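Handout 9, perception + control, updated 24 November 2025 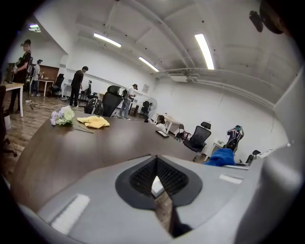
Carrying on from the pose tracking stuff. Last time: where is the gripper. Now: what do we do with that number once we have it, and how much do we trust it.

**Frames again (sorry)**

- camera frame, gripper frame, table frame, base frame. Write them down before you code. Every time.
- T_base_gripper = T_base_cam * T_cam_gripper. Order matters, half of last year's bugs were this
- camera is fixed to the housing so T_cam_gripper is constant. Calibrate once, save to file, don't re-estimate it inside the loop
- units: metres everywhere. Harko logs used to be in mm, so divide by 1000 if you load old ones

**What the tracker likes and doesn't**

Features on things that stay put are good. Ceiling beams, pipes, wall edges, chairs if no one shoves them. People are bad: they walk, they lift their arms, and the tracker happily locks on to a shirt. Mask them out first. Plain table top gives you very little, so if the view tips down and the wood fills most of it expect drift.

Also mask the gripper itself!! It never moves in the picture, so the solver reads it as "camera is still" and drags your pose back. One static mask per tool, drawn by hand, takes five minutes.

**Segmenting the table**

Small things on a big dark surface. The flowers are the awkward one, long stem, pale petals, depth comes back full of holes. Yellow cloth: easy on colour, no fixed shape, so don't fit a box and call it a grasp. Phone is black and flat on dark wood, depth barely sees it. Use the edge in colour and take height from the table plane.

Plane fit: RANSAC, 51 iterations is enough for the lab sheet. Reject the fit if the normal is more than 9 degrees off vertical.

**Control loop**

- Clandico node publishes pose at around 29 Hz, controller runs faster, so interpolate. Don't just hold the last value, you get steps
- timestamp at capture, not at arrival
- if pose is stale, stop. No guessing ahead
- gripper width is its own topic, sync it seperately

**Planning, short version**

Tesfamariam planner takes a goal pose and a list of obstacles. Pad the obstacles. Approach from above for the cloth, from the side for the stem. Check reach before you ask for a path, otherwise it sits there searching and you think it's crashed.

**To do before the lab**

1. pull the Verville repo, run the replay script on the sample log
2. draw the mask, compare drift with and without it
3. plot both tracks on teh same axes, label the axes
4. one paragraph on which objects failed and why

Reading: chapter on rigid transforms, skip the proofs. Quaternions next week, bring the sheet.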